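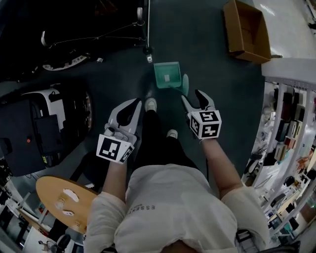
Démonstration au sol avec les deux pinces à main, cubes marqueurs à la base de chacune, pelle sarcelle devant l'opérateur.

Projet Vovik – Rapport d'avancement no 2
Période couverte : de mai au 10 juillet 2021
Destinataire : direction des programmes, Niria

1. Où en est-on

La convention prévoyait 700 démonstrations exploitables à cette date pour la famille de tâches « rangement et nettoyage au sol ». Nous en avons 400. L'écart tient peu à la cadence de l'opérateur, que nous jugeons correcte, et beaucoup au tri qui suit. Une démonstration n'entre dans le lot que si la trajectoire des deux pinces est reconstruite du début à la fin, et ce critère élimine bien plus de séquences que le dossier initial ne le laissait entendre.

Nous rappelons que le dossier présentait la démonstration manuelle comme une méthode « sans friction ». Nous n'avions pas souscrit à cette formule en mai et nous n'y souscrivons pas davantage aujourd'hui. Tenir deux pinces à bout de bras et travailler au ras du sol fatigue vite, et la fatigue se lit dans les trajectoires : gestes raccourcis, reprises, poignets qui tournent au mauvais moment.

2. Ce qui a été fait

Le poste a été installé dans la salle Seltar, à côté des bases mobiles. Le protocole comprend 9 variantes, qui diffèrent par l'objet à saisir et par sa position de départ par rapport à l'opérateur. Toutes sont exécutées debout, à deux mains. La télécommande du bras n'a servi que de point de comparaison, sur deux variantes, comme convenu.

La comparaison est moins flatteuse qu'espéré pour l'une comme pour l'autre. À la main, l'opérateur va nettement plus vite, mais il se permet des mouvements que le bras ne saura pas reproduire. En télécommande, tout ce qui est enregistré est par construction faisable par la machine, au prix d'une lenteur qui rend le volume contractuel irréaliste. Personne dans l'équipe ne propose de revenir à la télécommande seule. Nous demandons simplement que les chiffres de productivité cités en comité cessent de comparer des séquences brutes à des séquences triées.
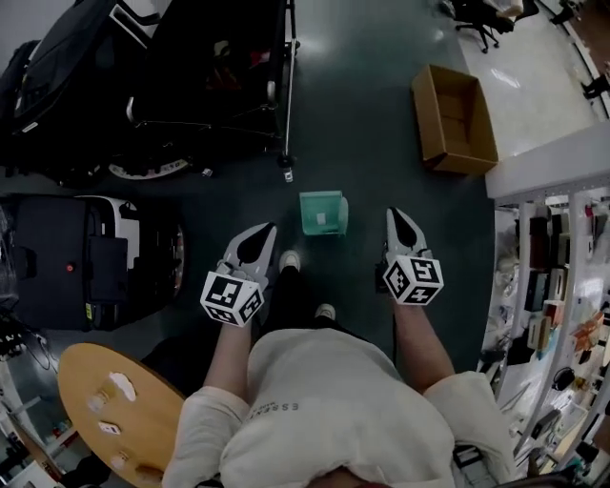
Variante « bac » : les deux pinces sont tenues à hauteur comparable, de part et d'autre des jambes.

3. Difficultés rencontrées

Suivi des marqueurs. C'est la première cause de rejet. Dès que l'opérateur croise les mains ou ramène une pince contre lui, les cubes se masquent l'un l'autre ou passent derrière le corps. La consigne de garder les pinces écartées améliore les choses, mais elle impose une posture artificielle dont nous ne savons pas encore ce que le modèle retiendra.

Reflets. Le sol sombre et brillant renvoie l'éclairage du plafond. L'effet sur la reconstruction est probable, sans être mesuré. Nous préférons l'écrire ainsi plutôt que d'annoncer une correction.

Diversité. Un seul lieu, les mêmes meubles, le même carton ouvert au sol d'une séquence à l'autre. Un modèle entraîné là-dessus risque fort d'apprendre la salle autant que la tâche. Le transfert vers le site de Nagano, prévu à l'annexe B, nous paraît aujourd'hui prématuré.

Objets souples. Les chiffons posent un problème à part : l'ouverture de la pince ne dit presque rien de la qualité de la prise, et deux annotateurs relisant la même séquence ne s'accordent pas toujours sur l'instant de la saisie.

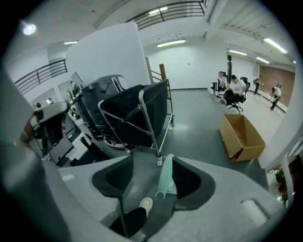

Sur ce dernier point, nous avons repris le guide d'annotation. L'instant de la saisie est désormais défini par la fermeture des doigts et non par le contact supposé avec le tissu. La définition est pauvre, elle a au moins le mérite d'être applicable. Les séquences déjà annotées selon l'ancienne règle seront relues, ce qui n'était pas budgété.

4. Suite proposée

– Geler le protocole à 9 variantes. L'ajout de nouvelles tâches, évoqué lors de la dernière réunion, attendra.
– Limiter la durée des sessions et consigner les pauses.
– Constituer un lot de contrôle hors de la salle Seltar avant toute décision sur Nagano.
– Reporter l'essai d'apprentissage tant que la relecture des objets souples n'est pas terminée.

L'objectif de 700 reste atteignable si le taux de rejet baisse. S'il ne baisse pas, il faudra choisir entre le volume et le critère de tri, et nous demandons que ce choix soit fait par Niria, par écrit. Notre avis est de garder le critère.

Pièces jointes : guide d'annotation révisé, relevé des rejets par cause.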